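Castulix Suturing Practice Pack: review

Price: £32 from Guillot
Contents: 16 curved needles, thread, two sheets of practice tissue, instruction booklet

I bought this pack in July to get some stitching practice in before the autumn term. I had been using the Iteler pads, which are cheaper but tear as soon as you pull at an angle. I have now been through one full pack and have started a second.

The tissue is the best part. It comes sealed in a tray and needs to be kept in the fridge. It gives under the needle and closes up again when the thread is tightened, which the foam pads never did for me. A sheet gave me 90 minutes of steady work before the edges of the cuts began to go ragged. You can turn it over and use the other side, though that side is a little tougher.

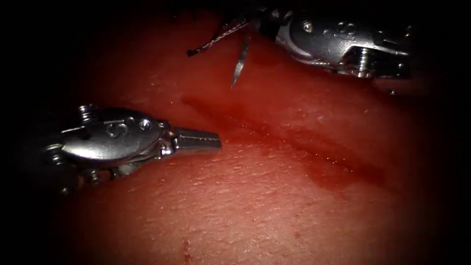
Curved needle over the tissue, with a shallow furrow running diagonally.

The needles are good for the money. They hold their curve well and go through cleanly for the first dozen or so passes. After that you notice the drag and it is time to change. Two of mine had burrs near the tip when I opened the packet, and I threw them away.

I was less pleased with the thread. It keeps the shape of the card it is wound on, so the first length always springs up into loops. Pulling it gently between two fingers helps. I have gone back to Ullura thread for knots and kept the Castulix thread for simple running stitches.

The booklet is short and the drawings are small. The page on placing the needle at a right angle to the surface is clear enough, but the one on tying off skips a step between the second and third drawings. If you have never tied a surgeon's knot, learn it from somewhere else first.

Refills of the tissue are sold separately, and delivery took four days both times.

Tissue: 5 out of 5
Needles: 4 out of 5
Thread: 2 out of 5
Booklet: 2 out of 5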